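The week the left finger lied to us 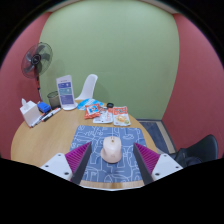
The hand-held gripper above the mouse, with the usual snacks at the back of the table.

I promised Solveig Kristiansen that I would write down what happened in May, before I forget the order of things. She would write it shorter. English is my third language and I need more words to be sure that I said what I mean.

For those who did not read my earlier posts: we teach a robot arm to tidy up tables. A person holds the gripper in the hand, does the task, and the recordings are used later to train the arm. The task for May was called "mouse to pad and back". You take a computer mouse, lift it, put it down again in the middle of the pad, and open the fingers. It is the most boring task on our list, and this is why we gave it to the new people first.

The plan was 300 good recordings. We had 200 of them when Kjell Hovland started the first training, only to have something to look at. He does this always in the evening and goes home. In the morning the arm, which we call Clirnik after a joke that I cannot translate, was ready to try.

It did the approach very nicely. It came down over the mouse, straight and slow. Then it closed the fingers and continued to close them. The mouse lifted at one side, turned, jumped out and went to the floor. We put it back. The second time the same. On the third attempt the mouse stayed in the fingers, but we heard a crack, and Kjell pressed the red button.

The crack was the shell of the mouse. This was a different one from the mouse in the picture, an old gray one which I had used for four years and liked. I mention it because people asked.

First we blamed the training. This is natural, because the training is the part we understand least. Kjell changed the settings and started it again, and we lost one night. The result was a little worse. Then we blamed the arm. Solveig measured the closing force with a kitchen scale and a piece of foam, and the arm did exactly what it was told. The command was wrong. The arm was told to close more than the mouse is wide.

So the next question was where this command came from, and here I must explain how the hand-held tool knows its own opening. Ours has one small sensor for each finger. The software adds the two values and gets the distance between the fingers. When the fingers are fully open, both sensors should give the same number. When they are fully closed, both should give zero.

I opened the recordings and drew the two lines, left and right, one over the other. I should have done this in the first hour. In the first 5 recordings the lines were almost the same. After this, the left line began to go down. It went down very little each time, so little that in one recording you see nothing. By the last recordings it was so low that the software believed the gap was much smaller than it was. A person held the mouse gently, and the recording said that the person was crushing it. The arm learned to crush it. It was a good student.

The cause was a screw. The finger is fixed to a bracket, and behind the bracket there is a small magnet on a shaft, held by one tiny set screw from the side. The sensor reads the magnet. On the left side the set screw was not tight, and with every closing the magnet turned a very small angle on the shaft. The finger moved correctly. Only the number was wrong. You can hold the tool in the hand, open and close it, look at it from every side, and feel nothing strange.

Why was it not tight? I had changed that magnet myself, in April, and I had put the screw in with my fingers "for now", while I looked for the small key. Then the phone rang. I remember the phone call very well, it was from the dentist. I do not remember tightening the screw, and I think the reason is simple.

What bothers me more is that we had a warning. The software writes a line in the log when the two fingers differ by more than a limit. We had many such lines. But the limit had been set for an older tool from Stirndale, which had a bad right sensor and gave this warning all day, and we all had learned to scroll past it. Solveig had even made a filter that hides these lines, so that she can read the others. She said this herself at the table, in a quiet voice, before somebody else found it. I respect this very much.

We also talked about safety, and this was less comfortable. A broken mouse is cheap. But Clirnik closed harder than it should, three times, and after the second time it was my own hand that went in to put the mouse back between the fingers. The arm was stopped, but it was not switched off. We had a rule about this, printed and hanging on the wall, and I walked past it. I was annoyed and I wanted to see the third attempt. I think most accidents with small robots are like this. Kjell did not say anything at the time, and he told me later that he was sorry for not saying it. Now we say it.

What we changed:

The set screws get a drop of thread glue and a line of paint over the head and the shaft. If the line is broken, the screw has moved.

Before each session, and after each break, the person closes the tool fully, opens it fully, and the software compares the two sides. If they do not agree, it refuses to record. It does not write a warning, it refuses. The first day everybody was angry with it, me also.

The arm has now a force limit of its own, in the controller, which the trained program cannot change. It was strange to find that we had never set it. The field was there, and it was empty.

Nobody reaches between the fingers before the key is out and lying on the table where the other person sees it.

And the filter in the log is gone. The old Stirndale tool is in a box.

About the recordings. Kjell wanted to save them. In principle you can find the true zero in every file, in the moment when the fingers are closed fully at the end, and correct the left line. He wrote a script for it during one weekend. It worked for many files, but some people do not close the fingers at the end, they just put the tool down, and in these files there is nothing to correct against. We discussed it too long. In the end we kept the first five as a reference and recorded everything else again, all of it, with the same pad and a different mouse. I did a large part of them myself, which I think was fair. My wrist hurt for a week.

The second training was good. Clirnik lifts the mouse, puts it down and lets go. Sometimes it puts it down a little rotated, with the wheel toward the chair, and we do not know yet why. Kjell has a theory about the pattern on the pad. I have a theory that one of us puts it down like this, and I am going through the recordings to see who. So far it looks like me.

Some readers asked after my last post which sensor we use and if I can recommend it. It is from Sultik, it is fine, and nothing in this story was the fault of the sensor. It measured the magnet correctly the whole time. I will write about the wiring when I have cleaned it up enough to show it.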